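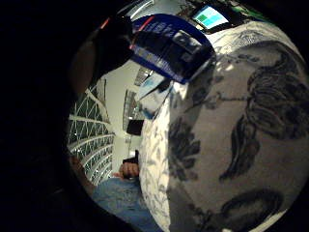
Dark floral print on a pale ground.

Newsletter > Care and Materials > Printed Cloth

Search this site Enter keyword Go

February
By R. Economou

Why printed cloth fades unevenly, and what the wash has to do with it

Several readers in Holtwood wrote in after the last issue with much the same question. A printed duvet cover or curtain, washed by the label, has gone grey in the white parts and pale in the dark parts, while a plain dyed item from the same load looks as it did when bought. The difference lies mainly in how the colour is held on the cloth, and partly in how the load is washed.

Plain dyed cloth is coloured all the way through, or close to it. When the surface wears, the fibre underneath is the same colour and the loss is hard to see. Printed cloth usually carries its colour on one face. Turn a corner over and the back will often be much paler than the front. When the face wears, what shows is the undyed base.

Three methods account for most household prints.

Pigment printing is the cheapest and the most common. The colour is a fine insoluble powder held to the cloth by a binder, which is set with heat. The pigment itself does not enter the fibre. It can have very good resistance to light, but it is only as durable as the film that holds it. Rubbing breaks the film, and the colour leaves with the broken pieces. Large dark shapes show this first, along folds and hems, as thin pale lines.

Reactive printing is used on cotton, linen and viscose. The dye bonds chemically with the fibre. After steaming, the cloth has to be washed off thoroughly at the works to remove dye that did not bond. If that stage is cut short, the loose dye comes out later in the customer's machine, and some of it settles on the white areas. Once the loose dye has gone, a good reactive print is very stable in the wash.

Transfer printing is used on polyester. The dye is turned to vapour by heat and passes into the surface of the fibre. It washes well at low temperatures. A very hot iron can move the dye again and soften the edges of the pattern, so a cool setting is advised.

A simple check will often separate the first two on cotton. Dampen a white cloth, rub it firmly over a dark part of the print ten times, and look at the mark. Then repeat with a dry cloth on a fresh patch. A clear mark from the dry cloth points to a weak or poorly set binder. A mark from the damp cloth only is more likely to be loose dye. Neither result is proof, and a dark print of any kind may leave a little colour when new.

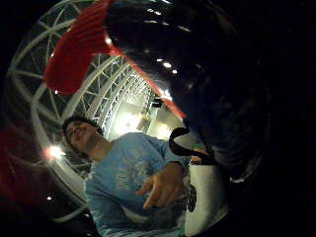
Light blue long-sleeved shirt with a faded white print across the chest.

Chest prints on shirts are a separate case. Most are screen printed, and a white design on a coloured shirt is normally an opaque ink that sits on top of the knit. The shirt stretches and the ink stretches less, so the layer cracks. Tumble drying at a high setting makes this worse. Wash such shirts inside out and dry them on a line. Ironing directly on the design should be avoided, as some inks soften with heat and will stick to the plate.

Results from the Cunlow wash trial

The laundry bench at Eltness ran a small trial over the winter on one pigment-printed cotton, named Cunlow on the roll. The cloth has a dark grey pattern on white. Pieces were cut from one length, hemmed, and washed at a total load of 2,000 g, made up with plain white cotton. Each set had 50 washes. One set was washed right side out and one inside out, both at 40 degrees with a standard colour detergent. A further set was washed inside out in an overfull drum, using the same detergent dose.

The set washed right side out showed clear loss along every hem and a general softening of the fine lines. The set washed inside out kept its lines and lost a little at the corners. The overfull set lost less from the print than expected, but its white areas were the dullest of the three. With too little free water, soil that had been lifted from the cloth was not carried away, and some went back on to it.

Water hardness matters here as well. Eltness supply was measured at 123 mg per litre as calcium carbonate on the bench, which is moderately hard. Homes in harder areas should follow the higher dose on the packet. Using too little detergent in hard water is a common cause of greying, and it is often mistaken for fading. A greyed cloth may recover over several full-dose washes, whereas lost pigment cannot be put back.

Brighteners and pale grounds
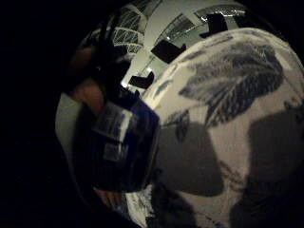 R. Economou

Many general washing powders contain an optical brightener. It absorbs ultraviolet light and gives out blue light, so white cloth looks whiter in daylight. On white cotton this is usually welcome. On cream, ecru or soft grey grounds it shifts the shade towards a colder white, and the change builds up with each wash. Where a print has a tinted ground, choose a colour detergent, as these are normally sold without brightener. Check the packet, as a brightener will be listed if present.

Oxygen bleach, found in most powders and tablets but not as a rule in liquids, is kinder to prints than chlorine bleach. It can still dull certain reactive dyes if used often at high temperatures. Chlorine bleach should be kept off all printed cloth.

Light is the other main cause of loss, and washing has no part in it. Curtains fade on the leading edge and along the outer face of each pleat. A separate lining helps. Turning or swapping the pair twice a year will not slow the fading but does spread it evenly.

Notes on buying

Labels seldom state the method of printing. Ask the supplier for the rubbing results, dry and wet, on the usual scale of one to five, where five means no visible transfer. For bedding, a dry result of four and a wet result of three is a fair minimum for dark patterns. Ask too for the light result, which is often given on a scale of one to eight. Curtains want six or better.

Cut lengths should be washed once before sewing. Cotton may shrink by several parts in 100, and the print shrinks with it, so patterns matched at a seam before washing can be out of line afterwards.

The next issue deals with lining fabrics and header tapes. Swatches from the Cunlow trial can be seen at the Holtwood bench during opening hours.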